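notes wk 3 - two-arm perception + planning (Kuhlmann section)

Read the Harms handout first, the part on frames. If you skipped it this won't make sense.

## 1. Wrist view vs fixed view

- wrist cam: close, good for contact, terrible for context
- fixed cam: sees both arms, basket, bag, everything else small
- two streams, two clocks. Brosau stamps both on arrival, NOT on capture. Fix the offset before anything else

Typical wrist input, the kind your segmenter has to live with: 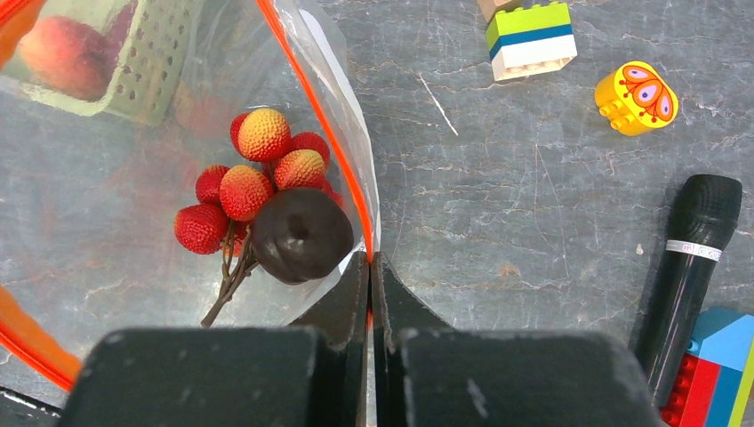
*Fig. 1 - Wrist view: zip-top bag, lychees, dark round fruit at the fingertips.*

Clear plastic = worst case for depth. Returns come from the film, from whatever is behind it, or nothing at all. Don't average them. Keep both hypotheses and let the planner carry the nearer one as an obstacle.

Mask the fingers out *before* clustering. Every year someone fits a grasp to their own gripper.

## 2. State the planner needs

Per arm: joint config, gripper opening, held object (or none), reach region. Shared: object list w/ container label. Container label is the one people forget.
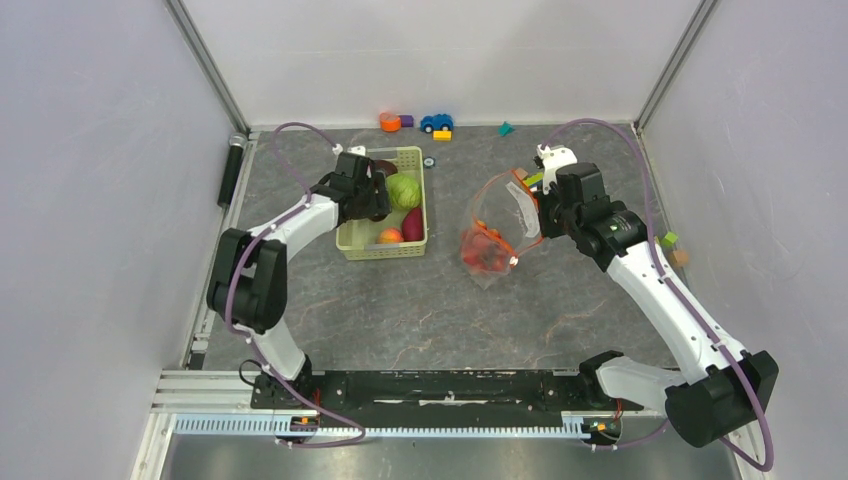

Arm assignment goes by cost, not by which side of the table the object is on. Dillon does this with a 3 term sum (path length, clearance, handover penalty) and the weights are in the config file, please don't hard code them. Left gripper over the basket and right one holding the bag is an easy split, the two reach regions barely compete. It gets ugly when an item has to go from one container to the other, becuase then both wrists want the same volume. The planner has to reserve it: one arm holds, other arm moves, release, swap. Cables aren't in the collision model by default - add a padded capsule per link.
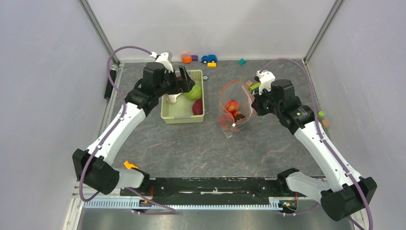
Reservation is a lock with a timeout. If the timeout fires, the waiting arm does NOT proceed, it backs off to its last safe config and asks again. Pindgate logs every request, so when you get a deadlock look there first. My test log had 3,648 requests and 10 timeouts, all in the same swap.

## 3. For lab

1. replay log 548, find the clock offset
2. mask fingers, re-run clustering, compare
3. write the backoff rule (pseudocode ok)
4. change one Dillon weight and say what hapened to the assignment

Questions on the lock stuff to Sieglinde Sauerland, the rest to me. Bring the config file, printed is fine.

R. Kuhlmann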